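Chapter 6
Shelving and Facing Packaged Snack Foods

Terms used in this chapter: facing, principal display panel, side panel, flush line, stack depth, stand-up pouch, folding carton, flavor block, rotation

6.1 Scope

Chapter 5 dealt with receiving and with the movement of goods from the dock to the sales floor. The present chapter begins where the unopened case has reached the aisle and ends when the units it contains are on the shelf. It is limited to dry packaged snacks held at room temperature. Chilled bars and yogurts are covered in Chapter 9, and bulk bins in Chapter 11.

The methods given are those used at the Osstead training store, a small shop floor fitted with metal shelving units of the Dunon pattern. The shelf boards lift out for cleaning. Stores with other fixtures will need to adjust the measurements in Table 6.2 but not the order of work.

6.2 Package forms

Two package forms make up most of a snack section.

The stand-up pouch is a flexible bag with a folded base. It holds itself upright when full, but the face is never quite flat, and the top edge leans when the pouch has no support on either side. Pouches are therefore shelved close together, standing, with the printed face toward the aisle. A pouch at the end of a row should be set against an upright or against a rigid package.

The folding carton is a box made from printed paperboard that is cut, creased, and glued. Full cartons can be stacked as long as the lower ones are square and undamaged. A carton has several printed panels, and these do not all carry the same information. The principal display panel is the one meant to be seen from the aisle. It normally carries the brand, the product name, the flavor, and some form of picture. The side panels may repeat the brand in larger or smaller type, and may be printed in a different direction from the front.

The direction of print matters during unpacking. A carton taken from its case may come out on its side or with its lettering running vertically, and a clerk who reads only the large letters can place it with the wrong panel outward. The flavor name should be found and read before the carton goes on the shelf. Brand lettering alone is not enough, as a line of oat snacks may use the same lettering and the same cartoon on every flavor and vary only the color, the product picture, and a few words.
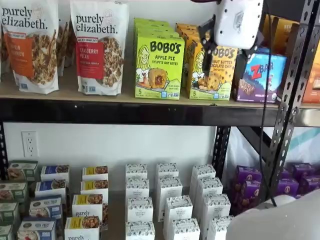
Granola pouches and two flavors of Bobo's oat bites on an upper shelf. 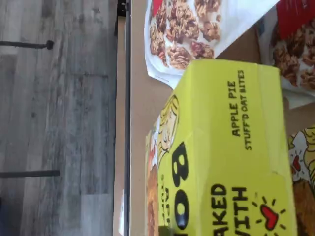
A Bobo's Apple Pie carton at close range, with its lettering running sideways.

How should cartons be stacked when the shelf is deeper than one package?
Stack from the back of the shelf toward the front, keeping one flavor to a stack and turning every carton the same way. The front carton is placed last and its face is brought to the flush line. Older stock goes in front of newer stock, so any cartons already on the shelf are taken off before the new ones are placed behind them.

6.3 Flavor blocks

A flavor block is the group of facings given to a single flavor. Blocks of the same brand are placed next to each other on one shelf where space allows. Where neighboring flavors have packages of similar color, the block edge should be checked by reading the flavor name on each front unit. Mixed blocks are the most common fault recorded in the Osstead exercises, and most of them begin with one carton returned to the wrong stack.

A block narrower than 6 inches is hard for shoppers to find and should be widened or merged with a display elsewhere in the section. In the standard layout each shelf board is planned at 50 inches of usable width, which leaves room for the price rail clips at both ends.

6.4 Clearances

Leave 2 inches between the top of the tallest package and the underside of the board above. A hand must be able to reach over the front unit and lift it without dragging the one behind. Upper shelves take the lighter goods. Full, unopened cases are not stored on any shelf above shoulder height.

The Zamani layout sheet, reproduced in Appendix C, lists clearances for 18 package sizes. Students should copy the figures for the packages in their own section before starting Exercise 6A.

6.5 Damaged units

Each package is checked on all sides as it is unpacked. Look for torn seams, lifted flaps, crushed corners, and creases across the face. A light crease that does not reach a seam is acceptable, and the unit may be shelved. A carton with an open seam is set aside in the tray marked Hold, even if the inner wrap seems sound, and is entered on the Stasby form with the product name, flavor, and lot code.

Tape is not used to close a carton for sale.

Exercise 6A. Draw one shelf of a snack section in your own store to scale. Mark the edges of each flavor block, the stack depth, and the flush line.

Exercise 6B. Unpack one mixed case of cartons. Sort by flavor before shelving, then record the time taken and the number of units placed on Hold.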